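Three Grippers, One Bench
Low-cost parallel jaws compared on objects that do not help

Most gripper data sheets are written around a steel block. The block is square, dry, rigid and clamped at the center of the jaw, and the rated payload follows from that. A bench that handles household goods sees none of those conditions, so for this comparison we left the block in the drawer.

We tested three grippers in the price range a small lab or a serious hobbyist can afford: the Tredlow two-finger unit, the Stolero linkage gripper and the Pyo P-series with its stock fingers. Each was mounted in matched pairs on the same two arms, with the same controller and the same power supply. Firmware was whatever shipped in May. Where a maker offered optional finger pads, we ran the standard ones first and the optional ones only if the standard set failed.

Mounting

The Tredlow bolts straight to the wrist flange and needs no adapter. Its 4 mounting screws are reachable with the jaws closed, a small point that matters by the third time the unit comes off. The Stolero uses a clamp ring. It goes on faster but can rotate under side load, and we had to re-zero it twice before adding a thread locker. The Pyo needs an adapter plate, supplied, and sits farther from the wrist than the other two. The extra length costs payload at full reach.

Cable exit is the weak area on all three. The Tredlow cable leaves the body at the rear and makes a clean loop. The Stolero cable leaves at the side, close to a moving link, and wants a tie. We would have preferred a connector at the wrist on every unit tested.

Jaw force and control

Force was measured with a load cell between the finger pads, in 15 closing cycles per unit at the default current limit. The Tredlow was the most repeatable. The Stolero started strong and drifted down as its motor warmed up, then settled. The Pyo gave the highest peak force, but its lowest usable setting is still too high for soft goods. Asking it for less produces a stall before contact.

Position control was close between the three. Backlash was not. The Stolero linkage has play at both pivots, and it shows up as a slight tilt of the finger when the jaw reverses. On a rigid box this makes no difference. On a narrow object held near the fingertip, the tilt shifts the contact line and the object turns in the grip.

Camera placement

Two fixed cameras were used, one overhead and one at the front of the table, along with a chest-height view for checking what an operator would see when driving the arms by hand. The overhead view was best for x-y position and nearly useless for judging jaw height. The chest-height view was better for approach height, although the gripper bodies hide part of the work area when both arms come in low. A slim housing helps here, and the Tredlow has the slimmest.

We hung a black curtain behind the table to keep the background constant and put black tape on the white top. Glare on the top was the main nuisance. Moving the lamp helped more than any change in exposure.

Object trials

The object set was chosen for awkward surfaces – clear walls, glossy lids, low profiles and flexible sides. Each object was grasped 15 times per gripper, from either side, with the start position shifted between attempts. 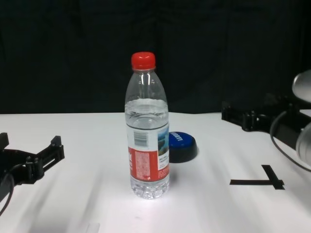
Thin-walled plastic gave the clearest separation. A sealed bottle resists squeezing until the wall buckles, and after that the grip force drops while the jaws keep closing. The Tredlow controller catches the drop and holds position. The Stolero closes further, and the Pyo closes further and faster. Gripping higher, near the shoulder, avoids the problem but gives the fingers a tapered surface to slide on.

Flat, round items reversed the order. With the object lying on its side wall's full depth, the fingers have little height to work with, and the thicker Tredlow tips touched the table before making firm contact. The Stolero tips are thinner and got under the edge more often.

Optional pads from Durelel fit both the Tredlow and the Pyo. They improved hold on glossy plastic and picked up dust quickly. Wiping them between sets restored the grip.

Running cost and verdict

The full bench ran for 215 hours, including setup and idle time. One Pyo finger cracked at a screw boss. The Stolero pivots were looser at the end than at the start. The Tredlow pair needed only a retightened flange.

For mixed household objects we would buy the Tredlow and make thinner fingertips for it. The Stolero is reasonable for light, flat parts if its pivots are checked on a schedule. The Pyo belongs on rigid loads at short reach, and we have left one pair mounted for that purpose.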